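Je reprends le clavier après un mois d'avril passé presque entièrement dans le noir, volets fermés, à rattraper tout ce que j'avais mis de côté en films de fantômes d'Europe centrale. J'ai mangé beaucoup de soupe, j'ai très mal dormi, et j'ai enfin vu Surusness jusqu'au bout (la troisième tentative était la bonne !).

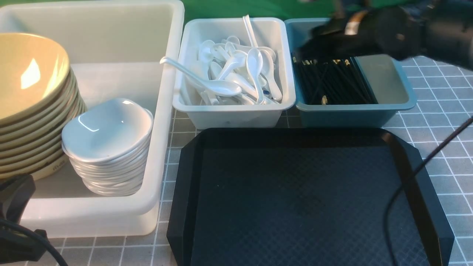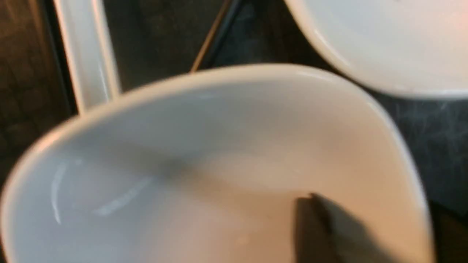

Des bols, en pile ou tout seul.

Catégorie : Cinéma de genre / Fantômes et maisons hantées

Alors, Surusness. J'en entendais parler depuis des années sur les forums, toujours par des gens qui en avaient vu vingt minutes sur une copie affreuse et qui juraient que c'était le film le plus effrayant du monde. Évidemment, je me méfiais. Le coup du chef-d'œuvre perdu, on me l'a fait souvent, et neuf fois sur dix je me retrouve devant un couloir mal éclairé et une dame en chemise de nuit. Bon, il y a bien un couloir mal éclairé. Il y a même une dame en chemise de nuit. Mais quel couloir !

L'histoire tient sur un ticket de caisse. Une accordeuse de pianos arrive à Stadov, petite ville d'eaux hors saison, pour remettre en état l'instrument d'un hôtel qui doit rouvrir. L'hôtel est vide, le gardien parle peu, et le piano sonne juste. C'est ça le point de départ, et je trouve l'idée formidable : elle vient réparer quelque chose qui n'est pas cassé. Elle reste quand même, elle a été payée d'avance, et chaque matin une note a bougé. Une seule. Elle la corrige, elle redescend dîner, elle dort, et le lendemain c'est la suivante sur le clavier.

Pendant une bonne heure, il ne se passe rien d'autre. Je préviens les impatients (je sais que vous êtes nombreux ici, j'ai lu les commentaires sous mon billet précédent). On la voit travailler, tendre une corde, écouter, recommencer. Le son est d'une précision maniaque. J'ai regardé ça au casque et j'ai fini par guetter la fausse note comme on guette un pas dans l'escalier, avec les épaules remontées jusqu'aux oreilles. Au moment où elle appuie sur le fa et où rien ne sort, j'ai dit un gros mot à voix haute. Il était deux heures du matin, les voisins apprécieront.

La chambre 319, maintenant. C'est la scène dont tout le monde parle et je ne vais pas la raconter, mais je veux dire un mot de la manière dont elle est filmée. Le plan commence sur la porte fermée, la caméra recule très lentement, et on attend bêtement que la porte s'ouvre, vu que c'est ce que font les portes dans ces films. Moi j'ai fixé la poignée tout du long. Or la chose qui change dans le plan est ailleurs, à gauche, assez bas, et je ne l'ai remarquée qu'au deuxième visionnage. Au premier, j'avais juste eu froid sans comprendre. J'ai remis la scène trois fois de suite et je l'aime un peu plus à chaque fois.

Ce qui marche moins bien, c'est le gardien. On lui colle un passé dans le dernier tiers, avec un retour en arrière en teinte sépia qui arrive comme un cheveau sur la soupe, et une explication pour les gens du fond. Je n'en avais pas besoin ! Tant qu'il se contentait de monter du bois et de regarder l'accordeuse une seconde de trop, il me fichait une trouille bleue. Une fois qu'il a un frère noyé et une médaille dans un tiroir, il devient un monsieur triste, et j'ai de la peine pour lui, et je n'ai plus peur du tout. Il faut attendre le retour au piano pour que ça reprenne.

La fin divise. Je l'ai trouvée très belle, un peu longue. Il y a un carton final que la version d'origine n'avait pas, paraît-il, et que je couperais volontiers.

Côté édition, j'ai acheté le disque chez Plistska, tirage limité à 600 exemplaires, et je ne regrette pas mes sous. L'image a gardé du grain, les noirs sont de vrais noirs, et les sous-titres français sont corrects à part deux ou trois répliques traduites à la truelle. Par contre le livret, quelle déception. Plus de 10 pages sur l'histoire de l'hôtel, avec plans et tout, et un seul paragraphe sur la musique. Pour un film sur un piano ! La partition est signée Tomaszewski, on n'en saura pas davantage, et je cherche toujours si elle existe quelque part en vinyle. Si quelqu'un a une piste, ma boîte à messages est ouverte.

J'ajoute pour ceux qui hésitent : c'est un film sans sang, ou presque. Ma sœur, qui quitte la pièce dès qu'un chat traverse un plan un peu vite, l'a vu en entier un dimanche après-midi avec un plaid et m'a dit qu'elle avait trouvé ça « reposant ». Le soir même elle m'a appelée pour savoir si on pouvait débrancher un piano électrique complètement ou s'il restait toujours un peu de courant dedans.

La prochaine fois, je m'attaque à la suite, tournée pour la télévision avec une autre actrice et, d'après la jaquette, un orgue. J'ai déjà le disque sur la table basse et je repousse depuis lundi.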